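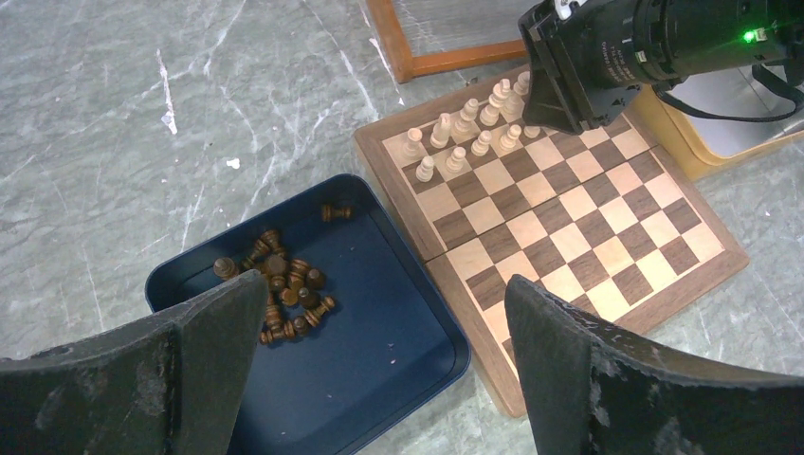 *View between the fingers of one arm, with pale pieces still on the far ranks.*

Seren Landeg maintains the planner for the chess-clearing task at Drukstead. The software is called Flillano, and its job is to get two arms to share one board without a fixed schedule. "Each arm asks for a volume of space and a time window," Landeg says. "If the window clashes, the lower priority request gets replanned."

Earlier versions locked the whole board whenever either arm crossed the border. Flillano locks swept volumes instead, padded by 6 millimeters. Replanning is capped at 188 milliseconds; past that, the arm holds position and asks again.

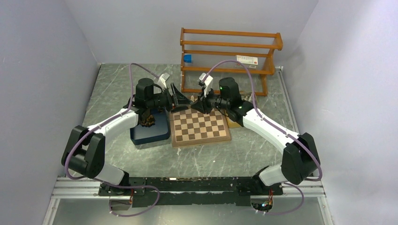
Maddocks would still prefer a single planner that treats both arms as one body, and thinks reservations only move the deadlock somewhere harder to find. Landeg accepts part of this. "Two arms can each hold what the other wants. We detect the cycle and make one back out along its last path."

The regression suite replays 2174 logged requests before any merge. Timing faults rarely show up in the first 2000.

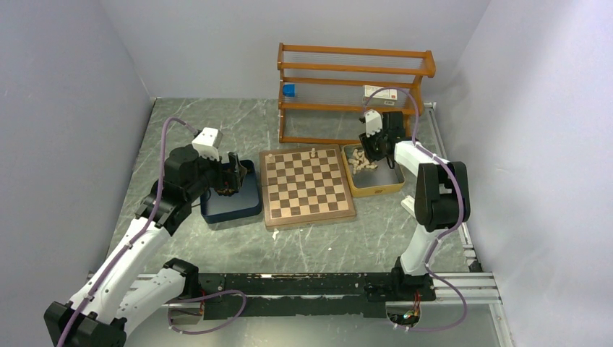

Perception runs as a separate process, Oltano, and publishes piece poses with a confidence value. Isolated pieces are easy. With two pieces left well apart on the board, any grasp angle will do; the pile in the yellow-rimmed tray is another matter, as pale wood against pale wood gives weak edges. "We don't try to segment the pile," Landeg says. "The planner only needs its height, so it can choose a release point."

The next release moves that height estimate into the planner's own map. Landeg has it scheduled for December.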